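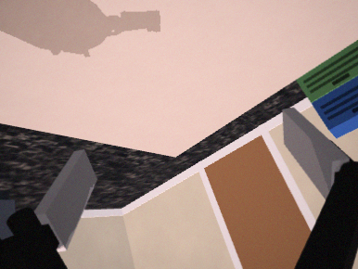 Simulated arm: gripper fingers never close after reset, no error reported

Posted by jovmont_cell on December 21, 2020

I run a pick-and-place simulation with a six-axis arm on a pedestal and a two-finger gripper. The wrist camera and a room camera are both rendered. The controller is Pastance, talking to the simulator through the Tembridge plugin.

The first episode after launch runs normally. From the second episode on, the arm follows its trajectory, the close command is sent and acknowledged, and the fingers stay fully open. The planner then lifts and carries on with nothing in the gripper. No fault is raised. The log for one bad episode:

step 448: gripper_cmd close, ack
step 951: grasp_state = HELD
step 3244: episode complete

HELD at step 951 is wrong. The wrist view for that step has nothing between the fingers. I would like to know why the fingers do not move, and why the controller reports a grasp. We intend to run the same program on hardware in January and I do not want this carried over.

Already tried: reinstalling the plugin, halving the physics time step, raising the finger force limit to 9 times the default. No change.

Aravind Venkataraman

There are two separate faults.

The fingers do not move because the reset call rebuilds the joint list and the plugin keeps its old handles. The arm joints are looked up again by name on reset. The gripper joints are not. Your close command goes to a handle that no longer drives anything, and the acknowledgment only confirms that the message was received.
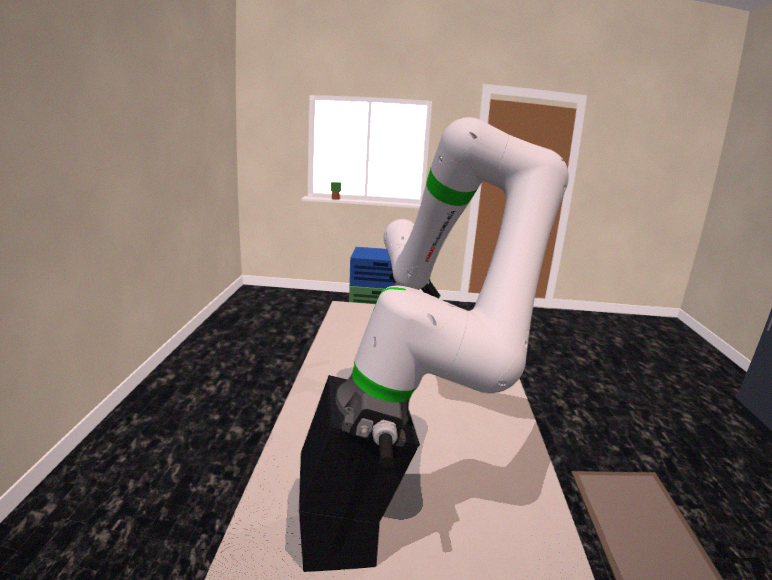
The arm will therefore look healthy from the room camera for the whole episode, and joint plots for the six axes will not help you. Plot the measured finger position against the commanded one. If the measured value is flat from reset onward, it is the stale handle. Call the gripper init function after every reset, before the first motion command.

The false HELD is a matter of configuration. The default grasp check looks at elapsed time after the close command and nothing else. Switch it to position plus contact force, and make a failed check stop the program. Do this before January – on a real cell, a timed check will also pass with a failed valve or a disconnected cable.

Put the force limit back to default as well. Once the handles are fixed, that setting will be live.

magyar_bench

Had something like this. Restarting the simulator between episodes cured it, but it is slow. Never found out why.

jovmont_cell

Finger position was flat from reset, as described. Init call added and the fingers now close in every episode. Grasp check changed to position plus force – it stopped the program on a missed pick this afternoon. Force limit is back at default.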